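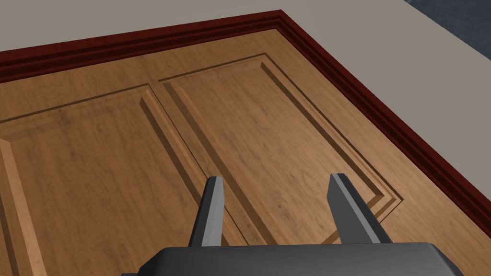 Where should the wrist cameras go before you start teaching the robot to open a door?

Behind the palm and a little above it, tipped forward so both fingertips stay in view when the gripper is fully open. Set them once, write the numbers in the cell file, and leave them alone for the life of the task. If you move one later, every run you recorded before the move becomes a historical curiosity.

Setting up the door cell in Flolness

These are the notes for bringing up the two-armed door cell in Flolness, our simulator, from a clean checkout to a robot that can reach for a handle without putting an elbow through the furniture. Kalliopi Babić wrote the first version in November. I have added the parts I learned by doing them wrong.

You need the Flolness build, the Ditent controller package, and the room file called Prenonau. You also need an hour in which people will leave you alone, which no package manager supplies.

1. Load the room before the robot

Open Prenonau by itself and let it run with nothing in it. Furniture settles in the first moments of a simulation, sometimes by a hair and sometimes through the floor. Run 300 steps, then check that everything is still where the file says. Save the settled positions as your starting state.

If a small object has gone missing, look under the room. There is often quite a collection down there.

2. Check the hinge

The hinge is the part everyone skips. In the room file it has a friction value, a damping value and two limits. Friction at zero gives you a door that swings open when the robot glances at it. Very high friction gives you a wall with a handle. We use the values in golob_hinge.cfg, named after the Golob door model they were tuned for, and they behave well with every door we have swapped in since.

Push the door by hand with the mouse tool. It should move, slow down and stop. If it keeps trembling after it stops, halve the time step and try again.

3. Place the base

Put the robot where the hand nearest the hinge side has room to come back toward the body, and where the other hand has somewhere to be. Most people place the base for the arm doing the work and forget that the robot has two. The idle arm will then spend the whole run leaning into a table like a guest who has stopped listening.

Start with the base facing the room at an angle to the door. Move it in small steps, and at each one run the reach check:

ditent reach --target handle --arm right

The check prints a score out of 100. Ours came out at 68 from the spot we ended up keeping. Kalliopi held out for something in the eighties and spent an afternoon finding it, at a base position inside the wall.

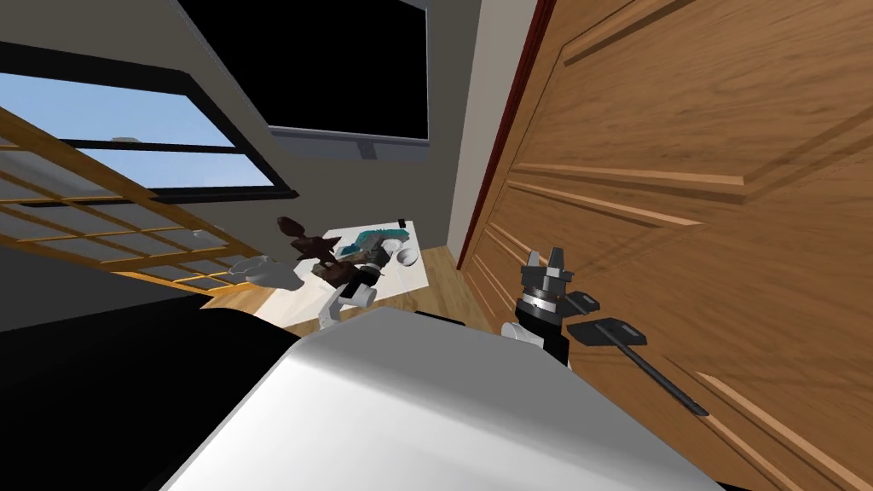

Once the working arm passes, run the same check for the other arm with its own target, usually a point just over the tabletop. Both have to pass from one base position. If they take turns passing, back the base away from the door a little and begin again. Yes, from the top of step 3. I have looked for a shortcut and the shortcut is longer.

4. Set the contact limits

Finger contact is where simulators tell their biggest lies. Too stiff, and the gripper bounces off the handle. Too soft, and the fingers sink into it up to the knuckle, then report a perfect grasp.

Open contacts.cfg and set the finger stiffness to 2000. Close the gripper on the test block first and watch it from the side. If the fingertips disappear into the block, go up in small steps and stop by 3000, where the fingers start to chatter. If you still have trouble at that point, stiffness isn't your trouble. Look at the collision shape on the handle, which has a habit of being a box much bigger than the handle you see.

5. Open and close, with nothing in the hand

Before any door work, cycle both grippers several times in free space. Check that:

the fingers open to the same width each time
they stay level with each other
the palm doesn't drift while they move

Palm drift usually means the wrist joint is missing its gravity setting. It lives in the arm file and is off by default, for reasons known only to the person who wrote the default.

6. Record a slow run

Drive the arm to the handle at quarter speed, stop short, and save the state. Do it again from a slightly different base heading. Gorazd Kneževič likes to name these files after cheeses, and you are free to do the same, but put the heading in the name as well. Nobody remembers which way Emmental was facing.

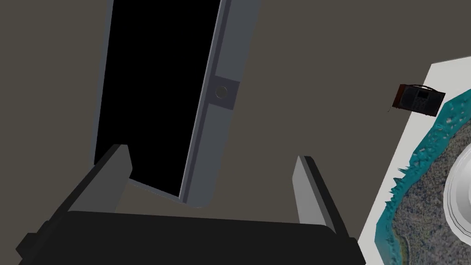
How do you reset the cell between runs?

Load the settled starting state you saved in step 1, including the hinge angle, and home both arms before the door moves back. Use the reset command instead of dragging the door shut, and home the arms first. A door that snaps closed on a parked gripper will throw the arm across the room at a speed that would interest a ballistics lab.

7. Keeping it healthy

Rerun the reach check whenever somebody edits Prenonau, however small they say the edit was. Keep a copy of the cell file outside the shared folder. When Ditent updates, cycle the grippers in free space again before you trust the log, and compare the opening width with your last set of notes.

If the door has begun opening the other way, someone has flipped the hinge axis. Change the sign in golob_hinge.cfg and put your initials next to it.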